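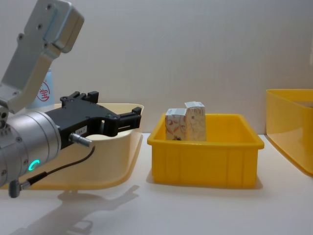
Kustik — small boxes into bins

README, last touched 13 August 2023

What's in here
Notes and pictures on putting small cardboard boxes away in plastic bins on a table top. Nothing cleverer than that. 178 entries, split over 4 folders. Each entry has a text note and, mostly, a picture. Some notes are one line long, sorry.

Folders
mirkel — boxes stood upright
nililar — boxes laid flat
penrose — mixed, some of each
odds — anything I couldn't place. Needs sorting

Names of the folders mean nothing, they were free.

Bins
Cream one is wide and shallow, rounded. Yellow one is rectangular, ribbed walls, lip round the top. Notes say "cream" and "yellow" and leave it at that. Earlier notes say "tub" for the cream one, same thing. Will fix one day.

Boxes
Card, small, printed. Patterns differ so you can tell them apart, but I haven't given them names. Please don't write "the white one" in a note, more than one has white on it. Say left, middle, right.

What counts as packed
Upright: standing close together, bottoms on the floor of the bin. A bit of lean is allowed. Tops can stick up past the rim, as with the three in the yellow bin. 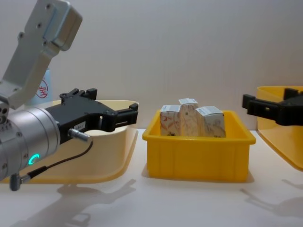 Penrose asked whether a leaning box ought to go down as upright at all, seeing as it'll slide flat the moment somebody takes out its neighbour. Fair point. For now a lean is upright, a box resting on its side is flat, and anything in between gets "lean" added at the end of the note. 81 entries checked against that so far, the rest are as first writen.

Known problems
8 notes have left and right swapped. Listed in odds.
Spelling of "yellow" varies. Search for "yel".
Two people wrote notes and only one of us used full stops.

Still to do
Finish the check
Empty out odds
Decide if the cream bin needs its own folder — probably not before December

Use
Help yourself, say where you got it. If you mend a note, put your intials after it so I know not to mend it back.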